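How to Dispose of Unused Prescription Tablets

Rundden Pharmacy Services accepts unused and expired tablets at its Plestaver and Maldonado counters. Patients who cannot visit a counter should follow the steps below.

Step 1. Check the label. Medicines marked for return only must be brought to a counter.

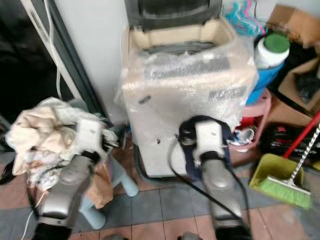 Step 2. Remove the tablets from their bottle. Do not crush them.

Step 3. Mix the tablets with used coffee grounds or cat litter in a bag that seals. Place the sealed bag in the household trash. Check the pockets of clothing and bedding for stray tablets before washing.

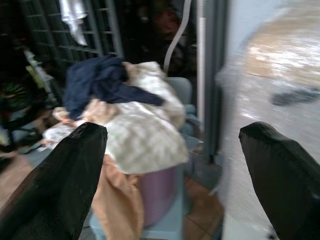
Cream checkered or plaid fabric with a navy cloth on top.

Step 4. Cover or scratch out your name and prescription number on the empty bottle.

Needles and inhalers are not covered by this page. Please request Form 131 at either counter.

Page last reviewed: 28 September 2018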